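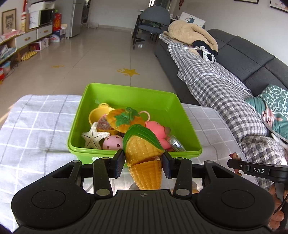 Rania Ghoneim remarked, on reading an early draft, that small toys are a harder test of a grip controller than anything sold as a test object, and that we should stop apologizing for them and give them their own section. We agreed at once, and the household set became the part of the study we most enjoyed running.

4.3 Household objects

The factory parts in Section 4.2 have flat faces and known weights. Toys have neither. They are bumpy, round or lopsided, and each one asks for a slightly different approach angle. We wanted to know whether the two controllers, Nomel and Clavix, would still behave differently once the objects stopped being so polite. They did, and by more than we had hoped!

Demonstrations were collected with the hand-held gripper in the Tandthorpe apartment and replayed on the Kaimal arm, which carries the same linkage fingers and the same pads. The full pool holds 1638 demonstrations, and both controllers were tuned on all of it. For the comparison we set aside a further 459 that neither controller had seen, and replayed each of them once under Nomel and once under Clavix. Pads were wiped between sessions. We did not retune anything between objects, although it was tempting with the capsules.

Nomel closes at a fixed speed until the finger current passes a limit, then holds. Clavix slows down as it nears the expected width and keeps making small corrections after contact. On paper the difference is slight. In use it is easy to feel, even with a hand resting on the table: Nomel arrives with a tap, and Clavix settles.

The capsule balls gave the clearest result. A thin round shell meets a flat pad over a very small patch, so an early tap on one side is enough to start it rolling. Under Nomel many capsules turned in the grip before the hold began, and a few popped out sideways. Clavix lost far fewer. Its corrections after contact let the second pad catch up, and the shell stayed close to where the person had placed it. 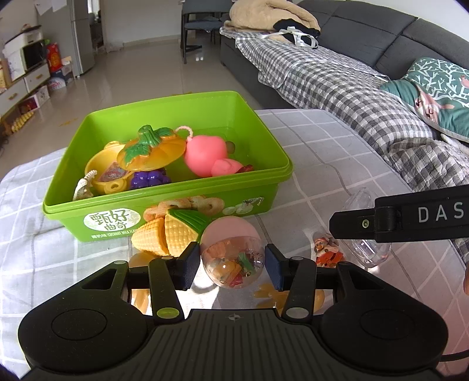
Figure 6. A two-tone capsule ball held between the pads, toy box behind.

Corn was a surprise. We had expected the kernel texture to help both controllers equally, and on a level grip it did. When the cob was taken near one end, though, its weight pulled it around, and here Nomel did well. The firm early hold stopped the swing, while Clavix sometimes read the turning cob as a change of width and eased off at the wrong moment. We have since added a limit on how far Clavix may open after contact (Section 5.1).

The figurines sit somewhere between these cases. They have narrow waists, stiff outlines and parts that stick out, and a good grasp at the waist is very secure under either controller. A grasp a little too high meets the shoulders and tips the whole figure. Both controllers lost these in the same way, which tells us the fault lies in the approach and would be better fixed there.

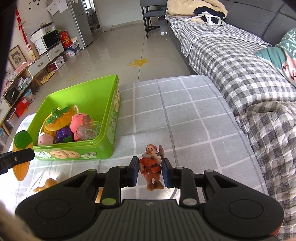

Figure 7. Dwarf figurine gripped at waist height, standing on the mat.

Clavix pays for its care in time. The median delay from first contact to a steady hold was some 430 ms longer than with Nomel. For slow tabletop work we think that is a fine trade, and several of us now prefer watching it. For fast sorting it may be too much, and a mixed scheme that picks a closing style by object shape looks very promising.

One caution applies to all of these results. The pads are compliant, and a stiffer pad could change the ranking for the capsules. We plan to repeat that part first.

Print this section
E-mail this section

Related items
Pad wear in linkage grippers
Replaying hand-held demonstrations on the Kaimal arm
Clavix: controller notes and settings
Choosing a closing speed for fragile shells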